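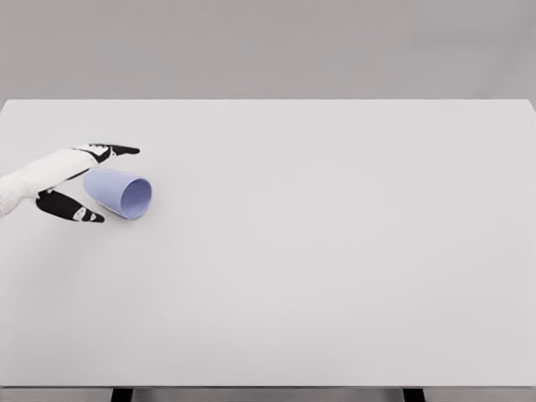
Fedoruk

Pekeo Household Drinks Diary
README and data card
Last revised June 13, 2018

Summary

The Pekeo Household Drinks Diary is a written record of what people drank at home over six weeks of winter, kept by 70 households in the towns of Cimaseck and Dolamer. Each entry gives the drink, the time of day, the type of vessel, the room, and whether the drink was taken alone or in company. The diary was set up to support the study of daily routines. It was not designed as a nutrition survey and should not be cited as one.

The release contains the full set of coded entries, the household background form, and the coding guide. The handwritten diaries are not part of the release. They are held on paper and may be consulted on request, subject to the terms under Access below.

Contents of the release

The package holds five files.

entries.csv
One row per drink. This is the main file and the one most users will need.

households.csv
One row per household. Gives the town, household size band, type of dwelling, and the heating arrangement of the kitchen.

persons.csv
One row per diary keeper, with an age band and a working pattern code. No names, initials, or dates of birth were transferred from the paper forms.

codes.txt
The full coding guide, including the lists of drinks and vessels and the rules for doubtful cases.

changes.txt
A log of corrections made after the first release.

All files are plain text in UTF-8. Fields are separated by commas, and text fields are enclosed in double quotation marks. The first row of each table holds the column names.

Columns in entries.csv

entry_id: A number unique to the row. Numbers are not reused when a row is withdrawn.

household_id: Links to households.csv.

person_id: Links to persons.csv. Blank where the drink was recorded for the household as a whole, such as a pot of tea placed on the table.

day: The day of the diary, counted from the first day kept by that household. Calendar dates have been removed.

daypart: One of early, morning, midday, afternoon, evening, or night. The boundaries are given in codes.txt. Diary keepers wrote clock times in most cases, and these were converted during coding.

drink: The coded drink. Additions such as milk or sugar are held in a separate column.

additions: A list separated by semicolons. Blank means that nothing was written down. It does not mean that nothing was added.

vessel: One of cup, mug, glass, bottle, flask, bowl, or other.

room: The room in which the drink was taken. Where a drink was made in one room and carried to another, the second room is recorded.

company: One of alone, household, visitors, or mixed.

note_flag: Set to 1 if the paper diary carries a remark beside the entry. The remarks themselves are not included.

How the diaries were kept

Households were approached by letter through the two town libraries. Those who replied were sent a booklet, a pencil, and a page of instructions. The start date fell in January for every household, although not every household began on the same day. Booklets were returned by post in a prepaid envelope.

The instructions asked for an entry each time a drink was poured, made, or opened in the home. Refills were to be entered again. Plain water taken with medicine was to be left out, a rule that was followed unevenly. Drinks taken outside the home were not requested, and where they appeared in the booklets they were set aside during coding.

One adult in each household agreed to look after the booklet. Other members could write in it themselves or pass on what they had drunk. The handwriting suggests that in many homes a single person made nearly all the entries. Users comparing members of the same household should keep this in mind, particularly with regard to children and to adults who worked away from home during the day.

Coding

Each booklet was coded twice, by different members of the coding staff, and the two versions were then compared. Differences were settled by a third reader. The most frequent disagreement concerned the line between a cup and a mug. The booklets did not define either word, and diary keepers used them according to local habit. In Dolamer, "cup" was often written for any handled vessel holding a hot drink. In Cimaseck the two words were kept further apart. The coding guide retains the word chosen by the diary keeper in every case. No attempt was made to infer size or shape, and vessel should be read as a record of wording.

A second difficulty arose with broths and thin soups. These were coded as drinks where the diary keeper named a cup, mug, or flask, and omitted where a bowl and spoon were mentioned together. Bowls used for warm milk or coffee remain in the data under their own code.

Entries that could not be read were dropped. Entries that could be read in part were kept, with blanks in the missing columns.

Known limitations

The sample is small and was not drawn at random. Households that answered a letter from a library are likely to differ from those that did not. Larger families are thinly represented in Dolamer, and people living in shared lodgings do not appear at all.

Entries thin out toward the end of the diary period. The fall is sharpest for plain water and slightest for coffee and evening tea, which suggests tiredness with the task more than a change in habits. Estimates of daily totals should rest on the earlier weeks, or should include day as a term in the model.

The winter setting matters. Hot drinks will be overstated and cold drinks understated against any yearly average. No summer round was carried out.

Alcoholic drinks were included in the instructions, but the counts are low for both towns. Underreporting is probable and its extent cannot be judged from the data.

Three households in Cimaseck lost the use of their kitchens for part of the period owing to building work. They are marked in households.csv by the column kitchen_out. The rows have been retained, and the values in the room column for these homes should be treated with caution.

Suggested uses

The diary is suited to work on the timing of small household routines, on the rooms in which people gather, and on the everyday naming of vessels. It has been used within Pekeo for teaching basic table joins and the handling of missing values, for which the blanks in persons.csv and entries.csv offer ample material.

It is not suited to estimates of fluid intake, caffeine intake, or spending. Volumes and prices were never collected. It should not be used to make claims about either town as a whole.

Privacy

Households gave written consent to the release of coded entries. Age is given in bands, calendar dates have been replaced by a day count, and dwelling types with very few cases have been merged. Users must not attempt to identify any household or to link these files with address records. Any user who believes that a household can be recognized from the files is asked to report the matter to Pekeo before publishing.

Access

The five files may be downloaded without registration. The paper booklets may be read by appointment at the Pekeo reading room. Photography of the booklets is not permitted. Requests should state the purpose of the visit and the household numbers required, and should be made in writing.

Terms of use

The files may be copied, adapted, and redistributed for any lawful purpose, including teaching, provided that the source is credited. Adapted versions must be clearly marked as such and must not carry the original title without a qualifying word.

Preferred citation

Fedoruk. Pekeo Household Drinks Diary: Cimaseck and Dolamer. Data files and coding guide. Pekeo, 2018.

Corrections since the first release

Daypart values for entries made shortly after midnight were assigned to the wrong day in a number of Dolamer booklets. These have been moved.

The code for herbal infusions had been split in two by a spelling difference. The two codes are now one.

A duplicated household row was removed from households.csv. Its entries were unaffected.

Column names were changed to lower case throughout. Scripts written for the first release will need to be adjusted.

Reporting errors

Errors should be reported in writing to the Pekeo data desk, giving the file name, the entry number, and the nature of the problem. Reports are checked against the paper booklets, and accepted corrections are listed in changes.txt at the next revision.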